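Chamado 1.191 - Célula Wanance, dois braços
Categoria: boas práticas / regra de zona compartilhada
Prioridade: média
Status: aberto, aguardando Kimaro

Resumo: o programa libera os dois braços pra mesma caixa sem reserva de zona. A norma interna da Jurkik pede um dono por zona. Parou 2 vezes na segunda, por limite de distância entre punhos. Sem dano.

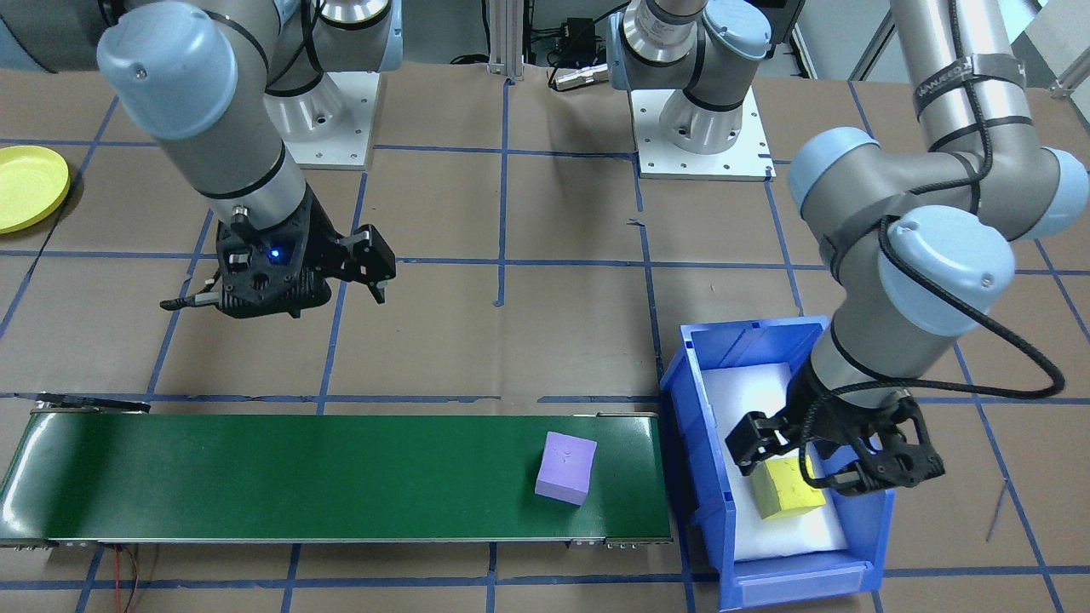
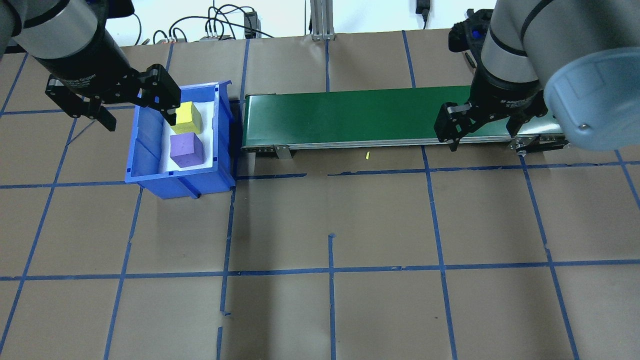
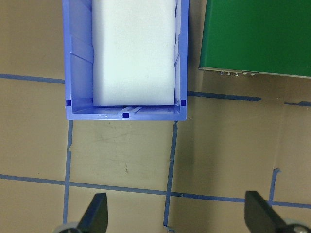 Caixa azul e grade de fita azul, nas três.

A regra da Bromard (a que a gente adotou em agosto) diz: zona marcada no chão ou na mesa tem que existir também no software, com o mesmo nome. Não existe. A fita divide a mesa em quadrados e o controlador só conhece "esquerda" e "direita", com a linha passando no meio da caixa. Na primeira imagem é a garra direita que está dentro da caixa, em cima do cubo amarelo; na segunda é a esquerda que está sobre ele. Os dois lados acham que a caixa é deles e, pelo programa de hoje, os dois tem razão.

O que já foi feito:
- reiniciado o supervisor, nada muda
- velocidade baixada pra 60 por cento, para do mesmo jeito, só mais devagar
- conferido o log: 1.679 linhas, nenhum pedido de reserva. Nem tentativa. A função nunca é chamada
- limite de distância NÃO foi alterado. Favor ninguém alterar, é a única proteção que sobrou

14h20 - resposta da Kimaro: sugerem aumentar a tolerância. Recusado. Tolerância não é regra de zona, já discutimos isso no chamado anterior.

15h05 - teste com reserva manual, um braço por vez. Roda sem parada. Fica lento mas serve até sair a correção.

Pendente:
1. Nomear os quadrados da grade no software. Sugestão: letra pra coluna, número pra fileira, igual planilha.
2. Caixa vira zona própria, reserva obrigatoria antes de descer. Quem não tem reserva espera acima da altura da borda, garra aberta.
3. Esteira: zona separada, mesma lógica.
4. Fita: refazer pontas soltas. Na terceira imagem tem ponta desfiada na tira que desce do canto direito da caixa. A Bromard pede borda nítida e fita trocada quando levanta.
5. Posição da caixa na ficha da célula. Hoje não consta, cada turno põe no olho.

Itens 1 e 2 com a Kimaro, 3 depende deles. 4 e 5 são nossos, dá pra fazer antes.

Não fechar como "resolvido com contorno". Reabrir a reserva automática só depois do teste com os dois braços pedindo a caixa ao mesmo tempo, log anexado aqui.

16h40 - Kimaro confirmou recebimento, sem prazo ainda. Cobrar amanhã cedo.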